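Running a simulated kitchen demonstration at an open day

These notes cover setting up and running the kitchen manipulation demo for visitors, on one workstation and one large display. They assume you can already start the simulator and load a scene. They were written after the October open day at Dromutel and replace the older sheet by Pacita Ignacio, which described the two-screen arrangement.

What you need

One workstation with a dedicated graphics card. A second display or projector facing the visitors. A wired controller for manual jogging. The Irkico scene package, installed locally. Do not rely on the building network during opening hours.

Step 1. Prepare the machine

Turn off automatic updates, screen lock and power saving. Set the visitor display to 60 Hz and mirror only the viewport, leaving the console on the operator's screen. Start the simulator once and let it build its shader cache, then close it and start it again. The first launch on a clean machine can stall for several minutes and should never happen in front of a group.

Step 2. Load and check the scene

Load the kitchen scene with the arm in its home pose. Step the physics 1000 times with the controller idle. Nothing should drift. If an object creeps or jitters on its support, raise the contact solver iterations to 8 and repeat the check. Higher values slow the viewport and bring no visible gain here.

Save the settled state as a snapshot. Every run during the day begins from this snapshot, including those after a fault.

Step 3. Choose the seed

The task planner samples approach paths, so different seeds give different motions from the same start. For the public runs, fix the seed. We used 79, which gives a plain approach with no large swing of the elbow. Keep random seeds for the technical group at the end, who will want to see failures as well.

Step 4. Place the camera

Use a fixed camera. Moving views look good on a small screen but make people at the back lose track of the gripper. Check the view at the pose closest to contact, as the arm takes up much more of the picture there than at home. If the forearm covers the object, move the camera sideways before raising it.

Step 5. Run the sequence

Announce the target before starting. Run at half speed up to the pre-grasp pose and pause. Explain which parts of the motion come from the planner and which from the gripper controller, then resume. Keep each run under five minutes, questions included. Visitors who want to jog the arm by hand can do so after the run, with joint velocity limits on.

Reload the snapshot when the group leaves - do not drive the arm home by hand, as small differences in the start state build up over a morning.

Faults

Arm stops short of the target: inspect the collision margin first. The Espiritu planner counts the margin twice if it is set in both the scene and the planner file.

Object jumps when the fingers close: reduce the closing force, then check the friction values.

Viewport freezes but the console still responds: restart the viewer only. The physics process can be left running.

Logging

Record the seed, snapshot name and result of each run in the Gresico log. Enter aborted runs too, with the step at which they stopped. 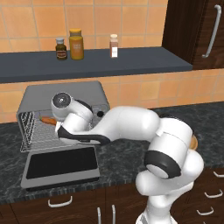

Pausing is most useful when the gripper has to work inside another object, where clearance is hard to judge from a distance. With the toaster oven door folded fully down and the fingers inside the cavity, pointing towards the carrot on the wire rack, ask the group where they expect contact to occur. Switch on the collision shapes while they answer, leave them on for the rest of the run, and turn them off before reloading the snapshot.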